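How We Teach a Packing Bench Job to a Robot (Without Driving the Packers Up the Wall)
Posted 28/05/2025 by Tiago Cardoso

I run the packing side at Ostama. We ship kitchenware, mostly wooden stuff and small tools, and last year the owners decided that part of the bench work was going to be automated. I got the job of making that happen with the people who already do the packing, me included. A few folks at other small shops have asked me how we set up our practice sessions, so I'm writing it all down in one place.

A quick word on how it works for us, so the steps make sense. A packer holds the gripper by its handle and does the job with it. Pick up, move, set down, let go. The recordings go to Skuvell, the outfit that trains our arm, and the arm learns from them. So the people on my bench are teachers now, on top of everything else, and I wish I'd put it that way on the first day. I said "data" about fifty times and everybody's eyes glazed over.

What you need

A hand-held gripper with two soft-faced fingers
A big sheet of white foam board
A pencil and a long straightedge
A few of your real products, the ones that go out the door
A lint roller (trust me!)
A notebook that stays at the bench

Step 1: Pick one boring job

Our first try was packing a whole order, start to finish, and it was a mess. Too many little decisions in there. Kasun Pathirana, who has packed here longer than I have, told me to quit being greedy and start with moving one item from one spot to another. We did spatulas. They're flat, they're light, and if you drop one it doesn't matter. Choose the dullest thing you pack and stay on it until everybody's sick of it.

Step 2: Lay the board and draw your grid

Put the foam board on a table where you can get at it from more than one side. Draw your grid lightly in pencil. Marker shows up great but you'll be stuck with it, and you will want to change the grid, probably by lunchtime. Ours has been redrawn enough that some of the lines are doubled and smudged, and it still does the job. The grid is there so a packer can put the item down in a different box each time. Without it, people put things back in the same comfortable place over and over (I do it too) and the arm learns one spot and nothing else.

Step 3: Check the fingers

Before a session, look at both pads straight on. The dark facing on ours picks up lint, and the top edges fray with use. A few loose threads are fine. If the facing is lifting or sliding around under your thumb, swap it out before you begin. Then open the fingers wide, bring them down until the tips are just over the foam, and make sure they're facing each other squarely. Give the board a once-over with the lint roller while you're at it.

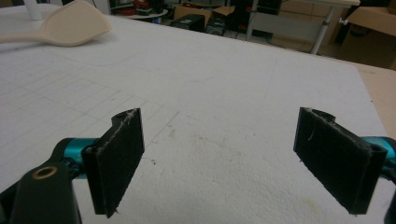 Fingers open over the gridded foam, spatula waiting at the far side.

Step 4: Do a few slow ones

Everyone goes too fast at first. Packers are fast people! It's what we've been paid for. But a hand that snatches at a spatula makes a recording the arm can't do much with. I ask for 5 slow practice moves before we record anything. Come down over the item, close, lift, pause a beat, go over to the new box, set it down, open, back off. The pause feels silly. Do it anyway.

With a flat wooden spatula, go for the handle, fairly near the blade. Grab it out at the far end and the blade swings down on you. Turn your wrist so the fingers come in on either side of the handle, and if you need to shuffle your feet to get there, shuffle your feet.

Step 5: Record in short turns

We do 4 people on rotation, and they swap before their wrists start complaining. The gripper isn't heavy, but it's chunky, and holding it out in front of you gets old quickly. My first schedule had folks on it for a full morning. I heard about that one, loudly, and they were right.

By the middle of May we had 3554 recordings, and 308 of them got thrown out. Most of the bad ones came from the end of those long early turns, so I could have saved us a lot of work by listening sooner.

Step 6: Write down the weird stuff

This is where the notebook comes in. Slipped grip, dropped item, somebody sneezed, whatever. One line each. Skuvell reads it alongside the recordings and it saves a lot of back-and-forth. It has also turned into the place where packers write what they think, and I've left it that way. Kasun has a whole page in there on why big ladles should be last on the list.

Step 7: Talk about the jobs part

Yes, this is a step. Do it before the gear arrives if you can. I waited too long and the rumor mill got there first. What we've agreed on at Ostama is that the arm takes over the single-item transfers, and the packers keep mixed orders, fragile orders and checking. Recording time is paid as skilled hours. Nobody on the current crew loses hours while we're in the trial. That's in writing, and I'd push you to get it in writing too, even if your boss is a nice person.

I won't pretend it's all roses. A couple of people liked the simple transfers, they liked having something easy to do while they chatted, and that part of the day is shrinking. Others love recording and ask for extra turns. Checking is harder on the eyes than packing, so we're moving people between the two more often than we planned, and I'm still fiddling with how that works.

A few odds and ends

Move the item around, and turn it too. A spatula always pointing the same way is as bad as one always in the same box.

Change the foam board when it gets really chewed up. Specks and a small stain haven't bothered us.

Let the quiet people go first on a new item. They're usually the careful ones.

Next up for us is the Marikar line, the deep ladles, and I already know what the notebook is going to say about that.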